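Perguntas frequentes: escovas de madeira, porta-canetas e a penteadeira em ordem

Reunimos aqui as dúvidas que mais chegam ao blog Siltinon desde que começamos a falar de organização de penteadeira. São 371 mensagens só sobre escovas! Adoramos cada uma delas, e as respostas abaixo valem para quase todo mundo.

Posso mesmo guardar a escova num porta-canetas?
Pode, e é uma das nossas soluções preferidas! O porta-canetas de tela metálica é barato, leve de carregar e fácil de achar em qualquer papelaria. O cabo vai para dentro, a cabeça fica para fora e as cerdas não encostam em nada.

Qualquer escova serve?
As do tipo raquete, com cabo reto, são as que melhor se acomodam. Meça a parte mais larga do cabo antes de comprar o copo. Escovas redondas muito grossas também entram, mas ocupam o espaço todo e aí não sobra lugar nem para um pente fino.

Por que tela metálica e não um copo de vidro?
Por causa do ar. Quem lava a escova sabe que o cabo demora a secar, e num copo fechado a umidade fica no fundo. A tela deixa ventilar por todos os lados – e os fiozinhos que caem lá dentro saem com uma batidinha de cabeça para baixo.

Como fica na mesa, com e sem a escova? 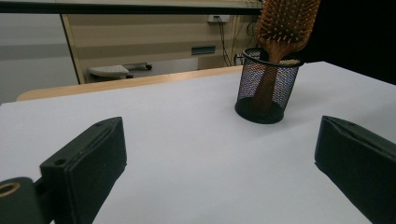 O mesmo tipo de copo de tela preta nas duas fotos, sobre o tampo branco.
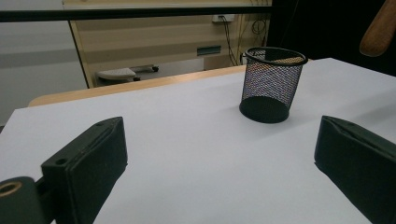 Tempo de leitura: 3 min

O copo não tomba com o peso?
Depende da base e da escova. Faça o teste em casa: coloque a escova, solte e dê um empurrãozinho leve na borda. Se balançar demais, ponha um punhado de pedrinhas de aquário no fundo, dentro de um saquinho de pano. Funciona que é uma beleza!

A base metálica risca o tampo?
Pode riscar se houver areia ou pó embaixo, e em tampo branco qualquer marca aparece. Cole um disco de feltro na base e passe um pano antes de devolver o copo ao lugar.

Como limpo a escova de cerdas de madeira?
Primeiro retire os fios com um pente. Depois passe um pano bem torcido, com uma gota de xampu neutro, entre as cerdas. Nada de deixar de molho, por favor – a madeira incha e a almofada pode descolar. Seque com as cerdas viradas para baixo sobre uma toalha e só guarde em pé no dia seguinte.

Quantas coisas cabem num copo só?
Caber, cabe bastante, mas a gente prefere uma escova por copo e os pentes em outro. Fica mais fácil pegar de manhã, com pressa!

E se a tela enferrujar?
Troque o copo. No banheiro isso acontece mais cedo; no quarto, os nossos continuam ótimos.

Ainda tenho uma dúvida. Onde pergunto?
Deixe um comentário nesta página. Lemos tudo aos sábados.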